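Progress report to the Brinel fund – youth bowls at Valville, to the end of June

The grant is used as it was agreed in the application. Fokska Bowls Club has now held 3 of the 4 planned rounds of the junior pairs.

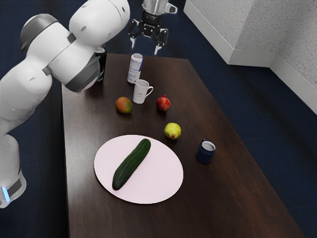
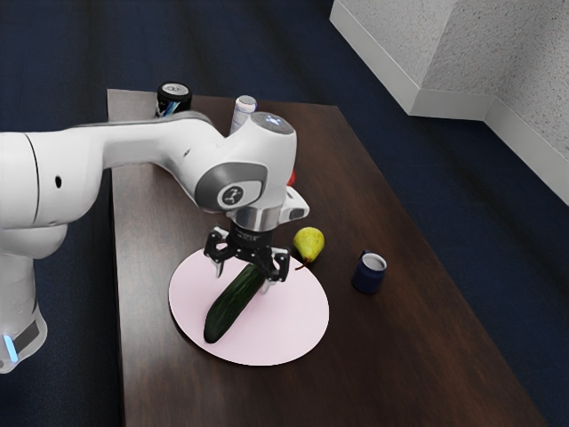
White robotic arm at a dark wooden table, two views.

Entries closed with 100 juniors on the list. The Sithole green was closed for one week in June for reseeding, so the third round was moved to Valville. We have spent 565 on small-size bowls and score cards – the receipts are attached. The umpire course is not yet booked. We ask to keep this part of the money until the fourth round, and we will write again after it is played.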